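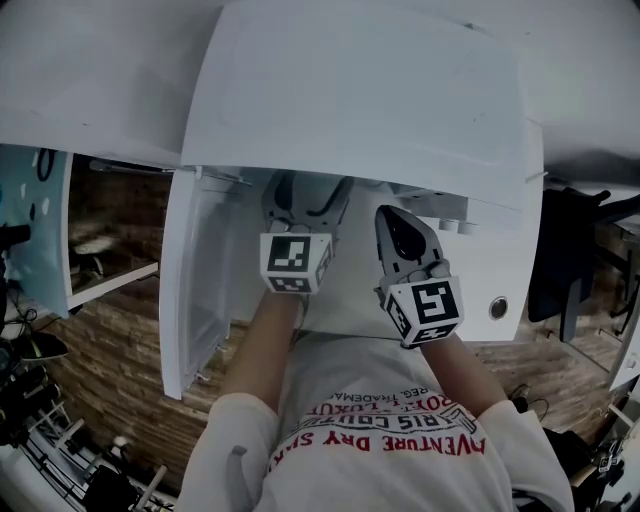 Cabinet task, both grippers, marker cubes fitted.

11/7/21

I said in June that I would write up the pose tracking once it had settled down. It has mostly settled down, so these are my notes on what changed in Clamness and what is still wrong with it.

For anyone who hasn't read the earlier posts, Clamness is the bit of software that takes a recording and turns it into a pair of gripper paths. Waaka then learns from those paths. If the paths are bad, Waaka learns bad habits and I spend a week blaming the wrong program. I have done that twice.

The old version looked for the markers on each cube, worked out a pose from whichever one looked biggest, and wrote it down. That is fine on a desk. It is much less fine when somebody is reaching into a cupboard, when the cube turns as the wrist turns and the biggest marker changes every few moments. Each time it changed, the pose jumped. The jump was small in position but not in angle, and in the worst recordings the gripper seemed to twist by 11 degrees and twist back again while the hand was doing nothing of the sort.

I had put this down to lens calibration and did the calibration again, carefully, with a proper flat board. It got a bit better. The real cause was that a single square seen nearly face on has two poses that fit the corners almost equally well, and the solver was picking one or the other more or less by luck. This is well known and I knew it. I just hadn't connected it with what I was seeing in the plots.

The new version uses every visible marker on a cube together. The cube is treated as one solid object with known corner positions, and all the corners go into one fit. When two faces are in view the second pose goes away without any cleverness. When there is only one face, Clamness now keeps both answers and carries them forward until a later frame rules one out. If nothing rules it out, the stretch gets marked as doubtful and left out of training.

This did mean measuring the cubes properly. I had been using the drawing, and the printed labels don't sit exactly where the drawing says they do. Now there is a small routine that takes a slow recording of one cube being turned in front of the camera and solves for where the corners are. It takes a few minutes for each cube and only has to be done again if a label is replaced. The result goes in a plain text file next to the recordings, with the name of the cube in it. I would advise anybody doing this to put the name in. I didn't at first, and used the left cube's file for the right hand for most of an afternoon.

The other large job was timing. The camera on the head and the cameras on the grippers each keep their own clock. I was lining them up by the time the file started, which is a poor way to do it. On the recordings from the Gukent room the difference came to 32 milliseconds, and it wasn't the same from one recording to the next. With slow movements you'd hardly notice. With a door being pulled open you do, as the gripper view says the fingers are at the edge of the door and the path says they are still on the way.

So now the lining up is done from movement. Raltach, which started as a script for making plots, works out the turning speed of each gripper from its own motion sensor and again from the cube as seen by the head camera. It slides one against the other until they match. It needs a bit of brisk movement somewhere in the recording to get a clean answer, so the start of every session is now a short wave of each hand. If the match is weak, Raltach stops and says so. Before, it would carry on and give me a number regardless, and I would believe it.

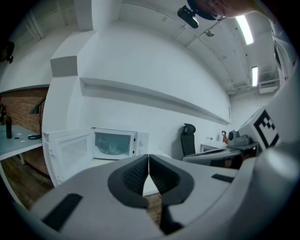
The gripper views brought a problem of their own. Clamness was built on the idea that markers belong to the hand you are looking at from the head, and it searched every video in the same way. A gripper's camera sees a marker block too, very close and at the edge of the lens where everything bends. The detector would find it, and the fit would then put a cube somewhere silly. I have added a list of which cameras are allowed to look for which cubes. That sounds too simple to be worth mentioning, but it removed a whole class of error that I had been trying to filter out afterwards with thresholds.

The wide lens also needed a different model. The one I had was good in the middle and went off badly towards the corners. I swapped it for a proper fisheye model and the straight things in the room, door edges and so on, now come out straight when I undo the lens. I check this by eye on one frame per session -- not very scientific, but it has caught two bad calibration files so far.

I ran the whole lot again over 407 recordings, a mix of cupboard doors and microwave doors. The run takes almost 3 hours on my machine, where the old one was done before I had finished my tea, and nearly all of that is the combined fit. I could make it quicker. I haven't yet, as it runs overnight anyway.

Things still to do:

Long gaps. When a hand goes deep inside a cupboard the head camera can lose the cube, and Clamness fills in from the motion sensor. After a second or so the drift is plain to see. For now anything longer is marked doubtful, which throws away exactly the part of the task I care about most.

Gripper width. It's measured separately and smoothed far too much, so a quick pinch comes out looking like a slow one. Waaka copies this faithfully.

File names. The session folders are named three different ways depending on when I made them, and Raltach has a special case for each. I would like to rename everything, but the old plots point at the old names.

I'm going to start with the gaps. The gripper cameras see plenty of the cupboard edges while the head camera sees nothing useful, so I want to try tracking from those and joining the two paths up on the other side.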